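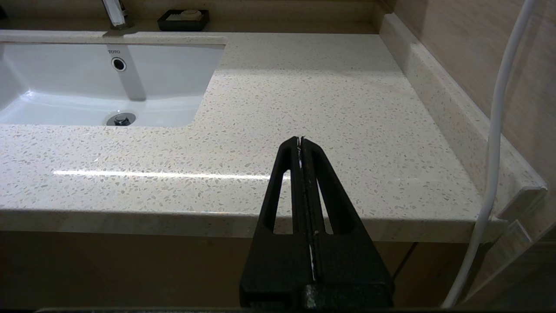 About Gollarach

Posted in January by Corina Gisler

Gollarach buys, sells and repairs antique silver, small boxes, walking sticks, desk pieces and pocket watches. We have been dealing from the same building in Trumel since Remo Kofler took over the lease from a clock repairer who was retiring. Remo had worked for an auction house before that, mostly in the silver department, and the first stock was what he had put away over the years: cigarette cases, salt cellars, a few snuff boxes and a lot of flatware that took a long time to sell.

The shop is on the ground floor. The workshop and the office are upstairs, and there is a washroom for visitors at the back of the ground floor, past the watch cabinets.

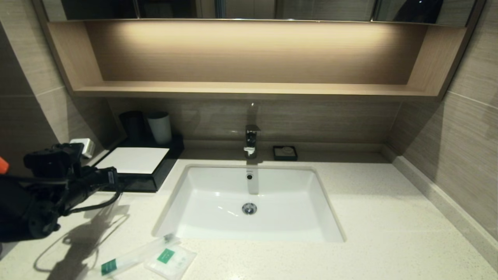

The visitor washroom, ground floor.

What we sell

Most of our stock is European and dates from the nineteenth and early twentieth centuries. There are 2,410 pieces in the current stock book. Not all of them are on display, so if you collect in a particular field, tell us before you come and we will bring things down from the safe. Prices start at 85 for single spoons and plain pillboxes. Larger pieces are priced on the ticket, and we will discuss the price if you are buying more than one.

Every item comes with a written description giving the weight, the measurements, the marks we have found and any repairs we know of. If a handle has been replaced or a monogram taken off, the description says so. Where we can't read a mark, we write "unidentified" and leave it there. We don't use a maker's name for something that is only in that maker's style.

If you find that a description was wrong, bring the piece back with the paper and we will refund what you paid. This has no time limit. For any other reason you have 9 days from delivery, and you pay the return postage.

Repairs and restoration

Issa Rawashdeh runs the workshop. He trained as a silversmith and does the dent removal, hinge work, soldering and re-gilding. Hamdia Tefera works on enamel and stone setting and comes in for part of the week, so enamel jobs take longer than plain silver. Watches are cleaned and serviced here, but cases that need engraving go to Camenzind, a two-person engraving shop we have used for years.

We give a written estimate before any work begins. Issa will sometimes advise against a repair, usually when polishing out damage would thin the metal or take away the original chasing. The charge for an estimate is 99 for enamel and nothing for silver, and the enamel charge comes off the bill if you go ahead.

Valuations

Nadège Lecomte prepares valuations for insurance and for estates. She needs to see the object itself. Photographs are fine for a first opinion, and she answers those by email without charge, but she won't put a figure on paper from them. For large collections she can travel to you.

She also puts together our catalog, Gala, which is printed once a year and mailed to regular customers. Ask at the desk if you would like to be added to the list. Back numbers are available except for the first two, which are out of print.

Selling to us

We buy outright and also take pieces on consignment. Please don't polish anything before you bring it in. If you have old receipts, letters or a fitted case, bring those too, even if the case is in bad shape. You will need photo identification, and we keep a record of every purchase.

Visiting

The shop opens at 10 a.m. and closes at 5:30 p.m., with a break for lunch from 12:30. The workshop is not open to the public, but Issa will come down to talk about a repair if you let us know ahead of time. There are three steps at the front door. The side entrance is level and has a bell.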